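The Coffee Hour That Kept a Ferry Town Talking

When the cannery in Gullport closed, the town lost 88 jobs and the only lunchroom on the waterfront. Bo-ram Song had worked the packing line for 17 years. That May she rented the old ticket office by the ferry dock and began serving coffee on Saturday mornings.

She charged a dollar a cup and let people sit as long as they wanted. Former coworkers came first, then the ferry crews, then parents with kids in soccer cleats. Most of the talk was about work: who was hiring in Grarnach, whether the boatyard would take people without a license, how to fill out the retraining forms.

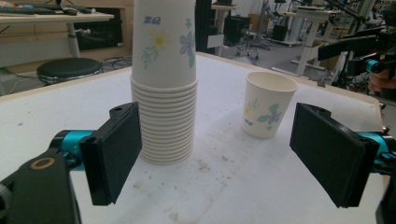

By the second winter the rent had gone up and the furnace needed replacing. Song put a coffee can by the door and raised $1,000 in six weeks. The ferry company covered the rest in exchange for a bench and a posted schedule.

Gullport has 3,000 residents and a library that closes at noon on weekends, so the ticket office gets used for other things now. A tax preparer sets up in the back in spring. The boatyard hired four people last year who first heard about the openings over coffee.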